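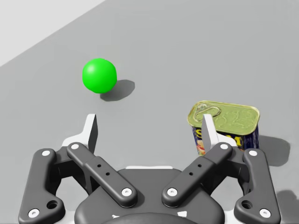 **Week 4 – weathering, soils and the carbon drawdown**

Read before lab: Lozano ch. 2, skip the appendix. Hugo Palacios's notes on silicates are on the course page too, shorter and probably clearer.

## Where we left off

Volcanoes put CO2 in, rock weathering takes it out. Slow. Works over hundreds of thousands of years, so no use for explaining a single warm decade.

Basic chain:

- CO2 + rain = weak carbonic acid
- acid attacks silicate minerals (feldspar mostly, olivine if you have basalt)
- calcium and bicarbonate go down the rivers
- shells and reefs lock it up as limestone

Carbonate rocks weather too, faster, but the CO2 comes right back out when new limestone forms. Net zero on long time scales. People lose points on this every year!!

## Why the rate changes

Temperature – warmer means faster reactions and usually more rain. So it's a negative feedback, the "thermostat".

Uplift – fresh rock, steep slopes, lots of broken surface. Flat old landscapes get a thick clay blanket and teh water never reaches new mineral. Called transport-limited or supply-limited, same thing, use either.

Rock type – basalt beats granite by a lot.

Life – lichens, fungi, soil microbes. Organic acids, plus CO2 in soil air well above the level in open air. How much this matters before land plants is argued over, see discussion below.

## Skiltstead section

We'll use the Skiltstead core for the problem set. Old lava flow under a red paleosol. Depth to fresh basalt is 174 cm. Top 14 cm is disturbed, leave it out of your averages.

Look for:

1. calcium and sodium dropping upward
2. titanium staying put (that's your immobile element, divide by it)
3. color change at the clay boundry

Don't divide by aluminum, it moves a bit in acid soils.

## Discussion

Robles says uplift drives the cooling. Grakero says the uplift signal is mostly carbonate and cancels out. Come with a side picked and one piece of evidence that hurts it. Strontium isotopes are fair game – but say what else could shift the ratio.

Problem set due December 18, 2024, on paper, show units.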